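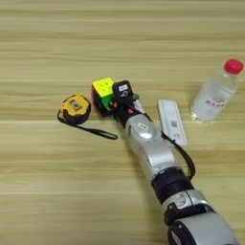
Cube with the yellow side up, on the striped table

sadia_talpur: Sorting the odds and ends that live on our table. Does a cube go with toys or desk stuff? Mine has little dark marks on some of the yellow squares too. Will they wipe off?

watska152: Toys, obviously. Try a damp cloth and a drop of washing-up liquid first.

pultska: Disagree — mine's been on my desk since 2021 and I fiddle with it on every phone call. Desk stuff!
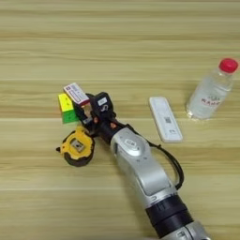 Tape measure, cube and the little white box

watska152: Well, the tape measure wants to be in a tool drawer, not with either of them. Lovely wood grain by the way.

sadia_talpur: But I use it for parcels (and curtains, long story) so I'd never find it in there.

pultska: Leave it out then. If the white box is medicine I'd put that up high though, especially with kids about.

watska152: Agreed on that one. Still say the cube's a toy.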